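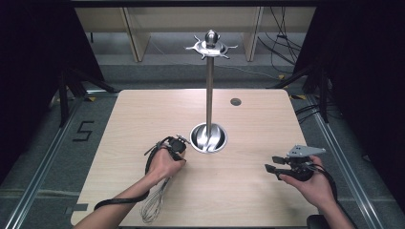

leandro_h replied:
Drawers, every time, and I'll say it even though I know half of this board will come after me. We kept everything hanging out in the open for years at the old place in Carrasco, and by the end of a week of frying, every spoon had that sticky film on it. You end up washing things you never used. I love the look of a kitchen with its tools out, I really do, but I love not scrubbing a clean ladle a whole lot more.

Adel Ghoneim replied:
Leandro, that's a stove problem, my friend! Put them across the room from the burners and you'll hardly get any film at all. My mother in Trilham had her things hanging by the window for as long as I can remember, and I can still tell you which hook the potato masher went on. When I cook I want to reach out without looking. With a drawer I'm always digging around with one floury hand (and then the drawer is full of flour, and then my wife has opinions).

ebustos_no_relation replied:
What about the width of the drawer, though? Ours is so narrow that a ladle jams it shut. I had to take the drawer underneath out and poke at the thing with a ruler to free it. Dinner was late.

damian.bustos replied:
Thanks everybody, this is more help than I expected when I started the thread. To answer the question from page 4, yes, it's the apartment in Narnevville, the one with the tiny kitchen, and there is exactly one decent drawer. Right now it holds the silverware plus a drift of takeout menus and dead batteries. I'm leaning toward a stand for the things I use daily and letting the rest live in a box on top of the fridge. My other worry is wooden handles. Are they better off hanging, or does it not matter as long as they're dry?

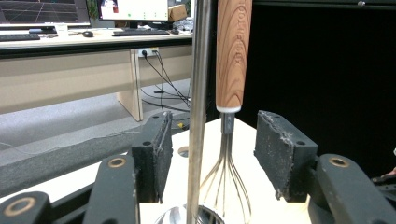 Emiliano Ventura replied:
Dry is the whole story with wood. Hang it, lay it flat, stand it in a jar, just please don't put it away damp and don't run it through the dishwasher. I rub mine with a little mineral oil when the grain starts to look pale and leave them on a towel overnight. The pieces I got at the flea market in Sandau looked hopeless when I brought them home, and they're the ones I grab first now.

leandro_h replied:
I'll give you the oil, Emiliano, but a drawer is dry too! I still don't see what the hooks get you.

Adel Ghoneim replied:
Air, Leandro. Air all the way around it. We can do this until April if you like, I'll put the coffee on.

damian.bustos replied:
Please do go on, I'm enjoying it. I cleared out the menus tonight, and underneath them was the good peeler I've been blaming my brother for since we moved. I owe him a phone call.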